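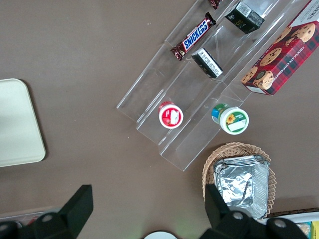
Count the hours as well as the jobs

Every time the monthly employment numbers come out, our regional paper prints the headline figure in large type and the rest of us nod along. In June it was 207 new jobs for the Bindgate area, and you would have thought a parade was coming. I was pleased too, I want to say that first. I have lived here long enough to remember when the plant closed and every conversation at the gas station was about who was moving away, so I don't sneer at 207 of anything.

But I kept turning the number over in my mind that week, the way you do with a bill that looks a little too low, and what bothered me was that a job in those tables is simply a job. Someone who works 60 hours a week at the Trustetti warehouse, with the overtime and the sore back that go with it, is one. Someone who gets a couple of short shifts at a register, posted on a phone the night before, is also one. Add them together and you have two jobs, and a headline, and two households that couldn't be living more differently.

My own niece was one of the 207, I suppose. She was hired in Yimer, which is a long bus ride if you don't drive, and she was delighted – we all were, we took her out for pie. Her first week she was given plenty of hours. By her third she was given so few that the bus fare took a noticeable bite out of her pay, 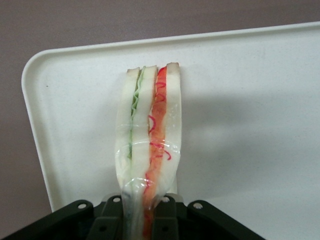
and yet as far as the count was concerned nothing had changed. She was employed in her first week and she was employed in her third. She couldn't take a second job either, as her manager wanted her free every day in case it got busy.

I know the statistics people do collect hours. When I went digging through the county's labor report (108 pages, and I read more of them than I care to admit over a pot of coffee) there was a table on part-time workers who wanted more time on the clock. It was well done and perfectly clear. It was also near the back, where a tired reporter on deadline is never going to reach it, and I can't entirely blame the reporter.

So my request is a small one. Put the hours up front, right beside the jobs. When Skirnanov asks the county for another tax break next year and promises so many positions in return, let somebody at the meeting ask how many hours a week each of those positions comes with, and whether the schedule will be posted far enough ahead for a person to arrange a babysitter. If the answer is a good one, I'll clap as loudly as anybody, and I'll buy the pie.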